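4.2 Changes to the packing task at the Grarnthorpe site

Before the introduction of the Ternik cell, each packer at Grarnthorpe handled a complete order alone: reading the slip, picking the parts, laying them in a tray and signing the tray off. The work was paced by the packer, and the order of the steps was left to habit. Shift records for September show 982 trays completed under this arrangement, with 45 returned for a missing or misplaced part.

The cell divides the task. Picking and placing of small parts is assigned to the arm, while reading of unusual slips, supply of trays and final sign-off remain with the packer. One packer now attends 3 cells. Interviews with the day shift indicate that the physical load fell, mainly through less reaching across the bench, but that the work was felt to be more broken up. Packers described waiting for a cell to stop and then having to work out, from the tray alone, which step it had reached. This form of checking was not part of the earlier job and was not covered in the initial training.

Two further effects were recorded. First, packers lost the informal practice of setting aside difficult orders until late in the shift, as the queue is now fixed by the Rind scheduling software. Several regarded this as a greater change than the arm itself. Second, minor upkeep moved to the bench. Checking fingertip pads and keeping cables clear of the arm's path had been planned as a technician's duty, but the technician covers two buildings and the packers took it on within the first weeks. Neither task appears in their written job description.

The bench layout was revised once during the study at the request of the packers. Trays are set down on the side away from the arm, with a clear area between the two, so that a tray can be exchanged without reaching over the mechanism (Figure 3).
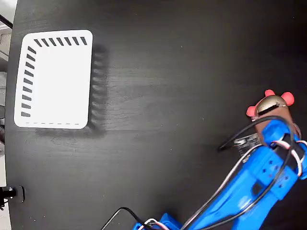
Figure 3. Bench seen from above, with white tray (left) and blue 3D-printed arm with gripper (lower right).

After the revision, packers reported fewer interruptions during tray exchange. We did not log exchange times separately and cannot state the size of the effect. The 570 stops logged over the full study period include all causes - empty supply, failed pick and manual halt - and the software does not distinguish a halt made for safety from one made for convenience. Section 4.3 considers how packers used the manual halt to regain some control over pace.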